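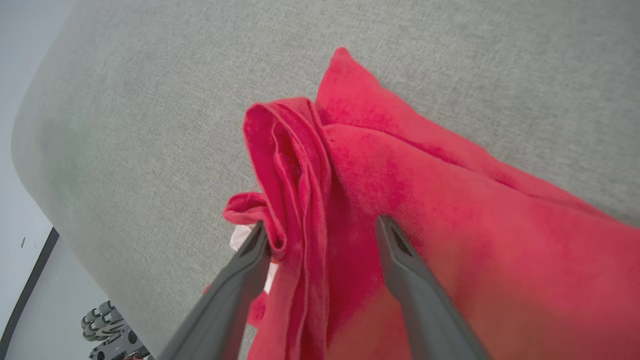
Dorkix end of mission, a thread

1/ Dorkix went quiet in April and we have now stopped listening for it. A few people have asked for the story in one place, so I'm putting it here. I ran the ground station at Uledcombe for most of the mission. Opinions are mine, mistakes also mine where noted.

2/ For anyone new: Dorkix was a 2U cubesat. It carried a magnetometer on a short boom, a small experimental coating panel and a UHF beacon. It was deployed into a low orbit, which meant it was always going to come down by itself. No propulsion on board.

3/ Design life was 6 months. It worked for 17. Most of the data people will care about came from the second half, after we stopped fiddling with the attitude control settings and left it alone.

4/ The ground station is a shed on a hill outside Uledcombe with a pair of crossed Yagis on the roof. The nearest town with a hardware store is Bornley, and I've driven there for cable ties more often than I'd like to add up.

5/ The beacon went out every 32 seconds. Callsign, battery voltage, bus current, panel temperatures, a reset counter and a few status flags. It fit in one short packet. If you're building something like this, make the reset counter part of the beacon. We used it constantly.

6/ The reset counter is how we knew about the first real problem. It went up by one on nearly every orbit for a week. We assumed radiation because that's what everyone assumes.

7/ It was the boom heater. The heater switched on in eclipse, the bus voltage sagged, the flight computer hit its undervoltage limit and restarted. In sunlight it looked perfectly healthy, and our best passes were all in sunlight.

8/ Iddrisu Sarpong spotted it by plotting resets against time since entering shadow. It took him an evening. The rest of us had been arguing about memory errors for days.

9/ The fix was to raise the heater's battery threshold so it wouldn't run when the pack was low. The magnetometer then ran colder than planned and needed a new temperature correction. That correction is in the data notes. Please read it before using anything from the early files.

10/ Passes. People imagine you talk to a satellite whenever you like. From our latitude we had a handful of usable passes a day, a few minutes each, and the low ones were mostly lost behind the ridge to the south. You plan your commands ahead and you don't improvise.

11/ Doppler at UHF is manageable. The software retunes the receiver through the pass using the predicted orbit, and it's only as good as the prediction. With old orbital elements you start a few seconds late and spend the pass chasing the signal.

12/ That got worse toward the end. As the orbit dropped, drag went up and the elements aged faster. In the last weeks a set from the previous morning was already visibly off by evening. We ended up opening the recording early and searching along the track afterwards.

13/ A note on the rotator. We used a Mousavi unit, which I'd buy again, but the azimuth stop was set to north and a lot of our better passes crossed north. The antenna would stop, unwind nearly a full turn the other way and pick the satellite up again near the horizon.

14/ We moved the stop to south after a couple of months of this. It's a setting. It's in the manual. I had read the manual. That one is mine.

15/ Keyvan Babaei wrote the decoder that most of the outside listeners used. If you sent us a beacon frame from your own backyard, it went through his code. Those frames filled in parts of the orbit we couldn't see from Uledcombe, including some of the eclipse data that proved the heater problem.

16/ Reports came in from people with rotators and proper preamps and from people with a handheld antenna and a cheap dongle. Both were useful. A frame with a good timestamp is a good frame.

17/ Please set your computer clock, though. We had to throw out a fair batch of frames stamped an hour off from daylight saving, and another lot from a machine that thought it was several years ago.

18/ The coating panel. I know less about this side. It was split into patches with a temperature sensor behind each one, and the idea was to see how the patches warmed up relative to each other as they aged. One sensor failed early. The others kept going to the end.

19/ There's a drift in the panel temperatures that the coating people think is real and I think is partly the reference voltage. We've agreed to publish both versions of the calibration and let readers sort it out.

20/ The end. Descent was slow for most of the mission and then it wasn't. Higher solar activity puffs up the upper atmosphere and small light things feel it. We lost altitude in the last month faster than we had in any three months before that.

21/ We made a few decisions once it was clear. Boom heater off for good. Magnetometer to its slowest rate. Everything left over went to downlinking what was still in memory, oldest first.

22/ Oldest first was debated. The argument for newest first was that low altitude data is rarer. The argument for oldest first was that we had gaps in the middle of the record and could close them. We closed most of them. We did lose some low altitude data by doing it this way and I'd understand anyone being annoyed.

23/ The last frame we decoded at Uledcombe was from a morning pass, low in the east. Battery fine, temperatures a bit up, reset counter unchanged. It was a normal frame.

24/ The next pass had nothing. The one after that had nothing. We kept the recorder going for 2 more days in case the prediction was off or it had gone into safe mode, and got noise and a pager from somewhere near Bornley.

25/ A listener further east sent in a recording from after our last frame with what could be a carrier in it. Keyvan has been through it carefully. There's a trace at close to the right frequency with close to the right slope, but no packet comes out of it. We're listing it as unconfirmed.

26/ So we don't have an exact re-entry time or place. The window we can defend is a few orbits wide. Almost all of that ground track is ocean, and a thing that size burns up on the way down anyway.

27/ What I'd change next time. More memory for stored housekeeping data, so a fault in eclipse can be read back later in daylight. A second beacon rate we could switch to when power is good. A proper log of who changed what at the ground station, kept from the first day and not from the first argument.

28/ What I'd keep. The plain beacon format. The published decoder. The big margin on the antenna release, which sat in the test plan looking like overkill and then worked the first time.

29/ Also keep: a paper printout of the command list taped up beside the radio. The network link to the shed went down more than once just before a pass, and being able to type a command by hand saved at least one of them.

30/ Data. The magnetometer files are being tidied now. Time stamps are in UTC, the heater change is marked with a flag column, and the raw counts are included beside the corrected values. Iddrisu is doing the checking, so be patient with him.

31/ The raw recordings are another matter. They're large and most of them are hiss. We'll keep the ones with decoded frames plus the final week complete. If you have a reason to want something else, ask before we clear the drives.

32/ To the listeners who want a confirmation card: yes, they're still going out. Send the time, frequency and your location as before. The print run was small, so the later ones will be on slightly different card stock.

33/ The Uledcombe station isn't closing. The Yagis stay up and we'll be helping with passes for other teams over winter. The south ridge is still there. If your orbit needs coverage down low in that direction, find another shed.

34/ I'll answer questions under this when I can. For decoder questions go to Keyvan, for magnetometer questions go to Iddrisu, and for rotator stops you can come to me.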